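Josura Project Report: Planning Our Gripper Budget
Charmaine Mokoena and Wian Khumalo, 12/12/2020

We loved this part of the project! Before buying a single thing, Wian and I had to plan a sorting setup on $136, and the hand-held grippers came first (no gripper, no project).

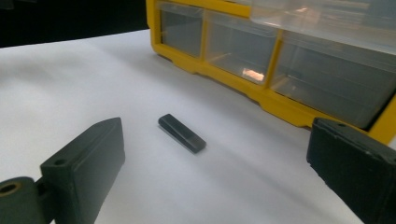
Fingers get their own line in the budget, with 3 spare sets, and we'd happily fight for more. Screws and cable went in next. Pladholm quoted us nine days for delivery, so we moved that order to the top of the list.

The parts organizer was the easiest thing to agree on. Drawers give us so many tasks to try for so little money!

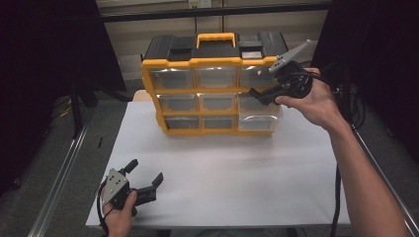

Why not spend it all at once?
We want $9 held back until April, when the Humo tests start and we know which parts wear out fastest.

Contact: Josura student projects | © 2020 | Back to top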